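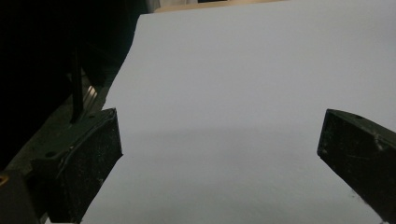 How should large white sheets be stored so they stay flat?
Lay them horizontally, fully supported on all sides, with a clean cover sheet on top and a light, even weight over the whole area. A sheet that hangs past the shelf takes a curve at the overhang within a few weeks.

Workshop Tips: Handling and Cutting White Sheet Stock

These notes apply to plain paper, card and thin board used for drawer liners, patterns, templates and backing. White stock shows every fingerprint and every grain of grit, so most of the work is in preparing the bench.

Bench preparation

Wipe the bench with a barely damp cloth and let it dry completely. Run a flat hand over the surface. Anything you can feel will emboss the sheet as soon as pressure is applied from above. Old tape residue comes off with a plastic scraper; finish with rubbing alcohol on a rag and allow it to evaporate before any paper goes down.

Keep drinks, pencils and oil cans on a separate surface. Graphite dust is the worst offender – it is invisible on a dark bench and transfers on contact.

Moving a sheet

Lift by two diagonally opposite corners and let the middle sag slightly. Lifting by two adjacent corners puts a half-moon dent in thin stock. Board should be carried on edge, with one hand under the lower edge.

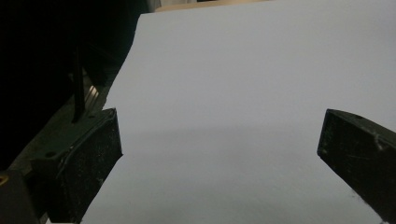 Which light is best for finding dents and marks on white stock?
Use a single lamp set low and to one side, with the overhead light off. Raking light throws a shadow from any dent or ridge, while overhead light flattens it out.

Turn the sheet a quarter turn and look again. A crease running in line with the light will not show on the first pass. Mark faults with a small piece of low-tack tape outside the cut line.

Cutting

Use a steel rule with a cork or rubber backing. The Isex rule in our shop is long enough for a drawer liner in one pass; with a shorter rule, mark both ends and the midpoint and check that all three agree before cutting.

Make the first pass with almost no pressure. Paper cuts through on the first or second pass, card on the second or third. Foam board needs a fresh blade and a low blade angle, or the core tears. Snap off the blade tip as soon as the edge of the cut looks fuzzy.

Smoothing edges

Wrap 300 grit paper around a flat block and draw it along the edge in one direction. Follow with 600 grit if the edge will be seen. Skip this step on plain paper.

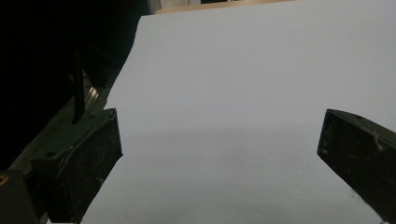

Workshop Tips, Vol. 12, No. 4, p. 27

Cleaning marks

Dry dust: soft brush, working from the center outward. Do not blow on the sheet; droplets leave spots on uncoated stock.

Pencil: white vinyl eraser, light strokes, one direction. Pink erasers can leave a stain.

Grease: cover with cornstarch, leave overnight, brush off. Old grease marks rarely come out. Turn the sheet over or cut around them.

Flattening a curled sheet

Roll the sheet loosely against the curl around a wide tube, hold for a minute and release. Then press under a board overnight. Do not iron coated stock.

Related: Lining a Shallow Drawer; Replacing a Cutting Mat

Page updated 24 January 2018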